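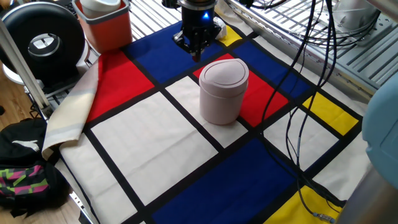 Section 11. Setting Up Year-End Escrow Statements

Use this section to turn on annual escrow statements in Draron and run the first batch. You need Supervisor rights to change anything on the Escrow Setup card. Users with Clerk rights can preview and print.

Before you start

Post all December tax and insurance disbursements. Loans with unposted disbursements are left out of the batch and listed on the Exceptions report.

11.1 Turn on statements

1. From the main menu, choose Servicing, then Escrow, then Setup.
2. On the General tab, check Produce Annual Statement.
3. In Cushion Months, enter 2. If your state or your loan documents set a lower limit, enter that number.
4. In Statement Layout, choose Momness (one page) or Lestari (two pages with payment history).
5. Click Save and close the card.

Note: The Lestari layout prints on both sides. Check the duplex setting on your printer first.

11.2 Run the batch

1. Choose Servicing, then Escrow, then Annual Batch.
2. Enter the first and last day of the computation year.
3. Click Preview. Draron shows the number of loans selected and the total of shortages and surpluses.
4. Compare the escrow balance total with account 182 in the general ledger. If the two do not match, stop and run the Escrow Reconciliation report.
5. Click Post.

CAUTION: Posting changes the monthly payment on every loan in the batch. Back up the company database first. A posted batch can be reversed only until the next payment is applied.

11.3 Send the print file

If Oosthuizen prints and mails your statements, choose Export in place of Print. The file is saved in the Outbound folder under the batch number. Do not rename it.

11.4 If a loan is missing

Open the loan card and check that Escrow Status is Active. Loans paid off during the year need a short-year statement, covered in Section 12.

Section last revised Jan 29, 2006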